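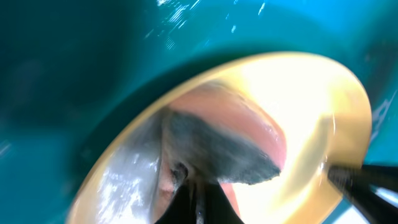 4. Planning and budgeting for the equipment

4.1 What we thought we were buying

When we wrote the first budget for the Mestska bench we treated it as a shopping list for arms. Two arms, two grippers, a base rail, cameras, a computer, done. I had the spreadsheet open for maybe an afternoon and felt rather pleased with it. The arms took up most of the page, and everything else went into a line called "sundries", which I would now like to apologise to our finance office for.

The trouble is that our task is washing-up. Dishes mean water, water means splashes, and splashes change what you have to buy and how often you have to buy it again. A budget copied from a dry pick-and-place bench (ours was, more or less) leaves out nearly all of that. So this section goes through the money side in a bit more detail than is usual, in the hope that other small groups can borrow from it.

4.2 The wet costs

We split spending into 3 pots: things bought once, things that wear, and things that get used up. The first pot is the easy one. The second is where we came unstuck. Gripper fingers, cables and their connectors all live close to the tray, and we had planned for one spare set of fingers for the whole project. We went through that before April and then had to wait for the next order, with both arms parked and me answering emails.

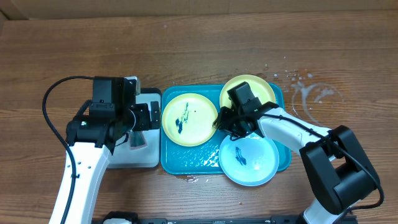

Figure 4. The bench during the plate task, with both arms at the tray and water on the table to its right.

As Figure 4 shows, the water doesn't stay in the tray. The table is wood and we had put nothing aside for looking after it, or for swapping it. If I were planning the bench again I'd price a worktop with a raised lip from the start, and I'd ask for a quote on longer cables too, so they can be routed well away from the wet side. Ours drape along the arms – fine for getting going, less fine as a long-term plan.

The used-up pot is cheap per item and surprisingly large in total. Plates, trays, paint for the dirty marks, sponges, cloths. We planned for 1000 recorded runs, and each of those needs somebody to set the table, dirty the plates again and mop up afterwards. That somebody is paid. In the first version of the budget the mopping had no line at all, and it ended up as one of the larger ones!

4.3 Asking for quotes

We asked two suppliers, Prirorance and Tapsell, to quote for the same list. The headline prices were close enough that we stopped comparing them quite early on. What differed was the small print. Prirorance offered a 24 month warranty but excluded liquid damage, and Tapsell would cover splashes at the wrist only if we fitted their sleeve, sold separately. We went with Tapsell and bought the sleeves, though they have not been fitted for every task because they get in the way of the fingers on smaller objects.

Delivery times deserve a column of their own. The slowest part took 34 working days to reach us, and it was a bracket. I'd suggest ordering by waiting time first and price second, at least for anything the bench can't run without.

4.4 One arm or two

We did look hard at buying a single arm and spending the difference on people. For plates sitting in a tray that may well be the better deal, and the Skutari bench, our sister set-up, was planned that way. We stayed with two because we wanted tasks where one hand steadies and the other wipes, and adding the second arm later would have meant a new rail and a fresh round of calibration. That choice roughly doubled our spares pot too, which we hadn't allowed for in the first draft.

The revised budget, with the wet costs broken out line by line, is in Appendix B. Prices there are as quoted on Mar 1, 2020 and leave out tax and shipping.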